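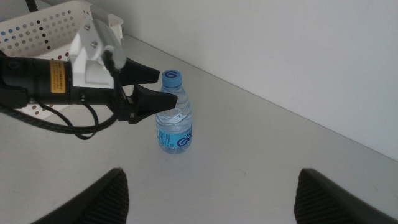 Water bottle with a light blue cap

Search the community Go Clear

Plant-based pies: fat running out and the filling going grainy when reheated

Posted in June by mossandcrumb
Last updated Saturday

Hello all, first time asking something here, though I've been reading for ages and pinching your tips.

I make vegan pies and sell them at Kikell market, plus a couple of farm shops that take a tray when they're in the mood. The big one is a 370 g "steak and ale" style pie, with a soya and mushroom filling and a proper thick gravy. People like it, I like it, my neighbours are sick of it. Up to now I've made the filling with rapeseed oil and it's been fine, if a bit flat. It tastes like it's missing something at the end, if you know what I mean, that coating you get from beef fat.

So I switched to the Vevetti plant fat, the solid block sort, after getting a sample and falling in love with it. On the day of baking it is gorgeous. You bite in and it's rich and a bit sticky round the lips and I honestly thought I'd cracked it. Then I chilled a batch overnight and warmed them through again, because that's what customers will be doing, and it all went wrong. The fat comes out of the gravy and sits on top in an orange puddle, some of it soaks down into the base so that's greasy, and what's left of the gravy is grainy, like a sauce that has split. The soya pieces come out dry too, which seems very unfair when they're sitting in grease.

What I do at the moment: soak the soya chunks in stock, squeeze them, fry them off in the fat with the mushrooms and onions, stir in flour, add ale and stock, simmer until thick, cool it in the pan, fill, lid, bake. I use the same weight of Vevetti as I used to use oil, a straight swap.

I rang the supplier, Grunier, and the person on the phone was lovely but mostly wanted to talk about their burgers. They did say the fat "performs well in hot-eat applications". Well, so does lard.

Things I've tried: more flour (claggy, still puddled), less simmering (thin, puddled), and a cornflour slurry at the end, which looked brilliant going into the pie and terrible coming out of the fridge. I haven't got fancy kit, just a stick blender, decent scales, a probe thermometer and a fridge that sulks when I overfill it.

Is this fat just not meant for being reheated? Or am I treating it wrong? I've got a fair bit of it in the freezer and I'd rather not go back to oil. I'd also like to keep the label short, so if the answer is a long list of gums please let me down gently.

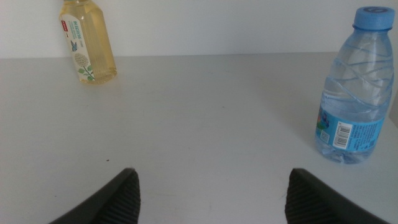 brineandbarley

You're treating it wrong, but in the way everyone does, so don't feel bad. I did the same with a lasagne and had to eat most of it myself.

A straight swap for oil is the first problem. When you fry the chunks in the fat, it melts and runs about loose in the pan, and then you're hoping the flour will hold on to all of it. With a bit of oil you get away with that. Your gravy is full of loose melted fat that sets in the fridge in little lumps (there's your graininess, or a good part of it) and then melts out again in the oven.

Try splitting the job. Fry the mushrooms and onions in a small amount of plain oil, and make the gravy with that. Keep the Vevetti back. Once the gravy has thickened and come off the heat, let it drop until it's hot but nowhere near bubbling, then take a jugful of it and blitz the fat in with your stick blender, adding it bit by bit, as if you were making mayonnaise. It should go pale and glossy. Stir that back through the rest. Blending it into part of the gravy and then stirring it in means you don't mash up all your nice mushroom pieces.

To help it stay put you want something in there with a bit of protein. I use a spoonful of smooth bean purée, just tinned white beans blitzed with some of their water. It reads well on a label and you can't taste it. Mustard helps too, and it goes with ale anyway, but remember it's an allergen so it has to be picked out on your label along with the soya and the wheat.

And use less of it! I went down to half the weight of the oil I used to use and the richness was still there, more if anything, as it was spread through the sauce and not lying on top of it.

The cornflour thing is normal, by the way. Plain cornflour gels beautifully and then weeps when it's been chilled and warmed up again. Stick with your wheat flour, cooked out properly, or look at a waxy maize starch if you want a smoother finish. It goes on the label under a name most people will recognise.
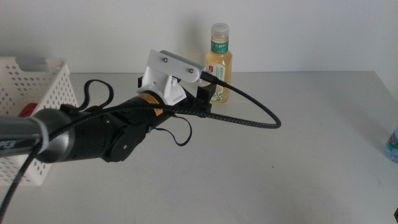 Tatties_and_tin chipped in to say the bean purée works in a curry pie as well, but go easy on it, as too much makes the gravy set like a pudding and you have to let it down with stock before you can fill anything.

That's true, I should have said. Start small, taste it cold as well as hot.

pepperpotpies

Agree with most of that, and I'd look at your cooling. "Cool it in the pan" is the bit that made me wince. A deep pan of filling takes forever to come down, and the whole time the fat is creeping to the top and setting as a layer, so some pies get far more fat than others. It's no good from a safety point of view either. Spread it out in shallow trays so it cools quickly, give it a stir as it goes, and get it in the fridge. Ask your environmental health officer what cooling time they want to see written down. Ours was very helpful and didn't mind daft questions.

Then the soya. If you squeeze the chunks hard and then fry them in fat, you coat the outsides before any gravy has gone in. Mine were dry in the middle for years! Now I soak them in hot, well-seasoned stock (a bit of yeast extract, a bit of the ale if you like), squeeze them gently, and brown them quickly in a dry non-stick pan or on a tray in the oven. After that they go into the gravy and sit in the fridge overnight before I fill the pies. They drink up a surprising amount, so make the gravy slightly looser than you think is right.
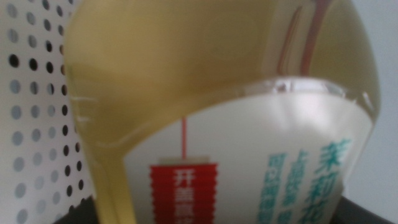

The overnight rest also gives you a free look at whether the gravy is going to hold. If there's an orange skin on top of the tray in the morning, it hasn't, and you can warm it gently and blend it again before you've wasted any pastry on it. I wish I'd done that from the start. I once drove a full boot of split pies back from a fair in the Honda with all the windows down, and the car smelt of onions till the clocks changed.

For testing, do 3 pies from every version and treat them differently. Eat one straight from the oven, chill one and reheat it in the oven, and chill and microwave the last one, because whatever you put on the box somebody will microwave it. Weigh the filling and the fat every time and write it down. I kept changing two things at once and then couldn't tell which one had fixed it – very annoying when you've finally got a good one.

On the base going greasy, I'd brush a thin flour and water paste inside the case and let it dry off before filling. It isn't magic but it buys you something. Fill cold into cold pastry too. If the filling is even slightly warm the fat in the pastry starts to go, and then you won't know which fat is puddling.

marrowfat7

Could just use coconut oil, it's cheaper.

mossandcrumb

Thank you so much, this is far more than I got from the phone call. No coconut for me, sorry marrowfat7, I tried it in the early days and it set so hard in the fridge I could have tiled the bathroom with it.

I've had a go at the blended version with the fat cut right down, plus the white beans, and cooled it in trays. Straight out of the oven it's a touch less rich than the first lot but the reheated one is miles better – a few orange beads round the steam hole and no puddle. The gravy is smooth. The base was still a bit soft so I'll try the flour paste next. I did 2 soaks side by side as well, hard squeeze and gentle squeeze, and the gentle one wins by a mile, my other half picked it without being told.

One more thing if anyone's still reading. Has anybody frozen these unbaked with the blended gravy in? The farm shop wants them frozen and I'm worried the whole lot will split again once it thaws.

brineandbarley

I freeze mine unbaked and bake from frozen, lower oven and longer, and they hold. Thawing first is where I've had trouble. Check the middle with your probe, because a deep pie can look done well before it is. I'd make a small tray and leave them in for at least as long as the shop will, then bake one each week and see how they're getting on.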